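Date : 03/11/2025 – Rubrique Ateliers

## Boîtiers électriques : Elance ouvre un module d'initiation à Pilel

L'association Elance propose depuis ce mois-ci un module d'initiation au petit matériel électrique, dans ses locaux de Pilel. Les séances durent deux heures et se tiennent sur table, sans aucun raccordement au secteur. Elles s'adressent aux adultes qui n'ont jamais ouvert un boîtier de dérivation et qui souhaitent comprendre à quoi ils ont affaire avant d'entreprendre des travaux chez eux.

Le programme tient en peu de choses : reconnaître un boîtier, repérer ses entrées prédécoupées, ouvrir et refermer le couvercle, vérifier que rien ne gêne la fermeture. Les tables sont équipées d'un tapis épais qui protège le plateau et évite que les pièces ne glissent. Le mètre ruban reste à portée de main, car la deuxième partie de la séance porte sur les cotes de pose.
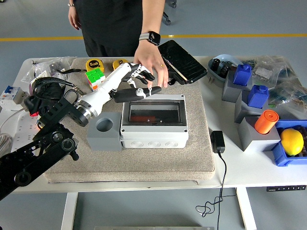
« Les gens arrivent avec l'idée qu'il faut forcer », explique Kazimiera Sowa, qui a conçu le module. Elle demande donc aux participants de commencer par toucher le couvercle et les vis, puis de regarder à travers la fenêtre transparente avant de prendre le moindre outil. Les entrées rondes de la face avant font l'objet d'une explication à part : leurs cercles concentriques correspondent à des diamètres différents, et on n'ouvre que celui dont on a besoin.

Le matériel a été acheté chez Dhillon, un grossiste de Kaluvari, pour un montant de 300 euros. Elance a pris cette somme sur son budget courant. Les boîtiers resteront à l'atelier et serviront d'une séance à l'autre.
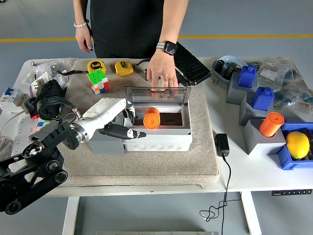
*Temps de lecture : 2 min*

Le couvercle relevé, on passe à l'intérieur. Amândio Vieira, électricien à la retraite, assure cette partie avec des éléments posés dans le boîtier, que chacun retire et remet en place. Il insiste sur l'espace à laisser libre autour des pièces – un boîtier trop rempli se referme mal et devient pénible à reprendre plus tard.

Le module compte 14 places par séance. L'inscription se fait à l'accueil d'Elance et la participation est fixée à 30 euros, matériel compris. D'autres dates seront affichées en novembre. Les mineurs ne sont pas admis.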